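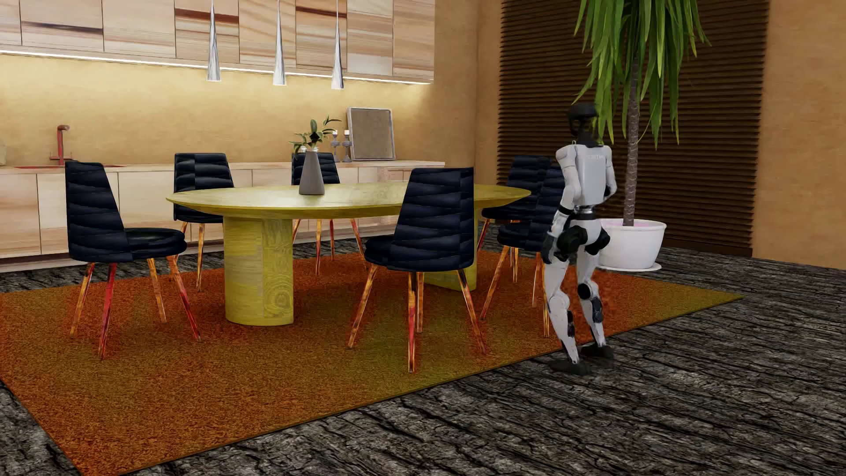

## About Barnus

Barnus writes and maintains operating rules for humanoid robots in furnished homes. We work in simulation first. A rule is drafted, tried in a rendered room, revised, and only then handed to a client who runs hardware. We do not build robots and we do not sell them.

The company has two offices. Urthorpe holds the rule desk and the document archive. Ardeleanu holds the simulation group, which builds the rooms and runs the trials. Staff move between the two as projects require.

## What we publish

Our main document is the Vorkel Code of Practice for Domestic Walking and Reaching. The current issue is dated July 17, 2024, and replaces the issue released the previous December. It contains 290 clauses in 5 parts:

1. Terms and scope
2. Walking on mixed floors
3. Reaching near furniture
4. Stopping, waiting and handover
5. Records

Clauses use "shall" for a requirement and "should" for a recommendation. "May" grants permission. "Can" is not used in clause text. Notes under a clause are for guidance and are not audited.

The Code is a voluntary document. It does not replace national law or any published safety standard, and a client who follows it is still responsible for its own risk assessment.

## How the rules apply in a room

The dining room is one of our standard test rooms. It combines a rug with a hard floor, a pedestal table, and chairs with splayed legs. The clauses below are the ones most often cited in trial reports from rooms of this type.

**2.14 Floor changes.** The robot shall treat the edge of a rug as a change of surface, whether or not a height difference is detected. Speed shall be reduced before the leading foot crosses the edge. The robot should not turn while its feet are on different surfaces.

**2.17 Arm position while walking.** Arms shall stay within the walking envelope declared for the model. A hand carried behind the body counts as part of the envelope and shall be included in clearance checks.

**2.22 Passing seating.** A chair is treated as movable even when no person is present. The planned path shall allow for the chair being pushed back by 300 mm.

**3.6 Clear or tinted parts.** Furniture legs that pass light shall be marked as low-confidence objects. The planner shall use the widest plausible outline of the leg until a second view confirms it. This applies to glass, resin and similar finishes, and the trial report shall name the view used.

**3.9 Low reach.** When a hand is extended between two pieces of furniture near floor level, the robot shall hold its base still. The reach shall be made at the reduced speed set in Table 3. The return path shall be checked before the reach begins. 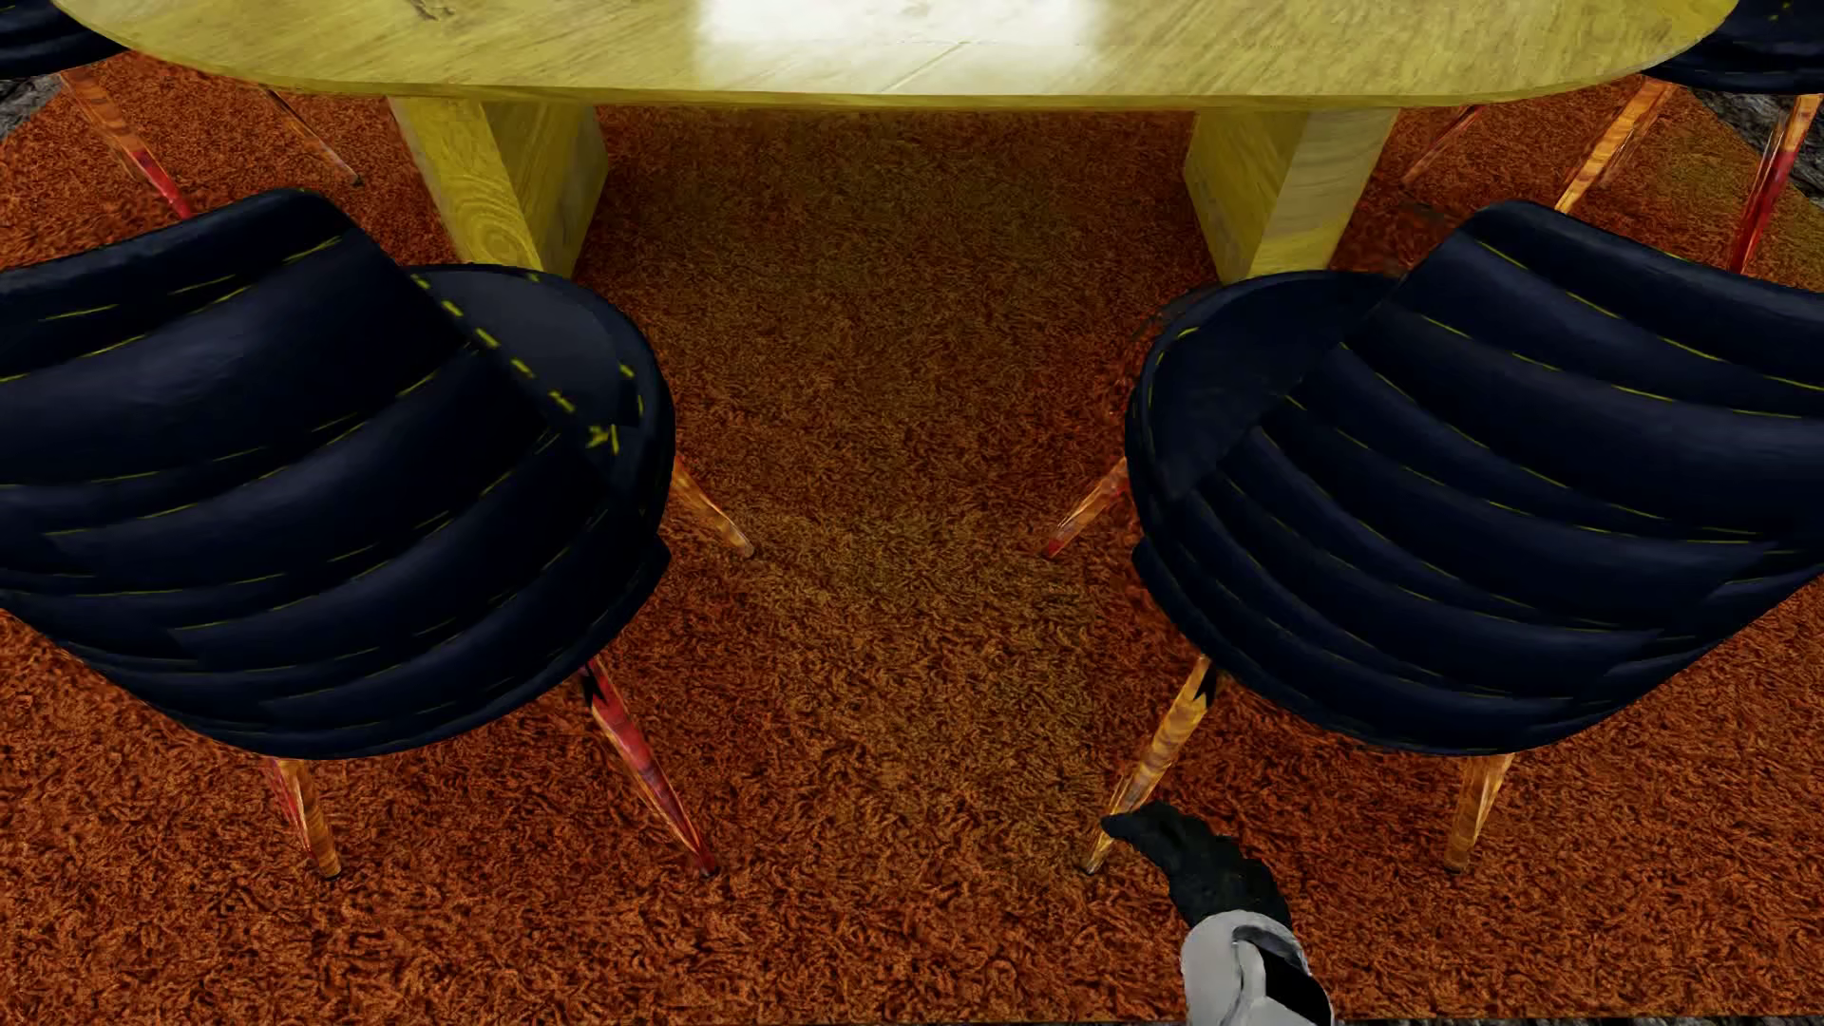 *Low reach between two chairs, simulated dining room. See clauses 3.6 and 3.9.*

## How a clause is approved

Any member of staff may propose a clause. The proposal states the hazard, the draft text and the room in which it is to be tried. The simulation group then runs the trial with the lighting and floor finish varied. A clause that needs more than 3 rewrites is withdrawn and proposed again from the start.

Trial data are kept with the clause for as long as the clause is in force. Clients may request the trial report for any clause by number. Reports give the room version, the robot model file and the settings used. Results from simulation are labeled as such and are not presented as hardware results.

## Staff

- **Luminița Ciobanu**, director. Final approval of all issues.
- **Cosmin Furtună**, simulation lead, Ardeleanu. Room library and trial settings.
- **Paula Sârbu**, rule editor, Urthorpe. Parts 1 to 3.
- **Bianca Pop**, rule editor, Urthorpe. Parts 4 and 5, client records.
- **Lenuța Preda**, audit and training.

## Comments and corrections

Comments on the Code should quote the clause number and the issue date. Suggested wording is preferred to general remarks. Editorial corrections are collected and released with the next issue. Corrections that affect safety are sent to all registered clients as a separate notice, and the affected clause is suspended until new text is approved.

Requests for audit or training go to Lenuța Preda at the Urthorpe office.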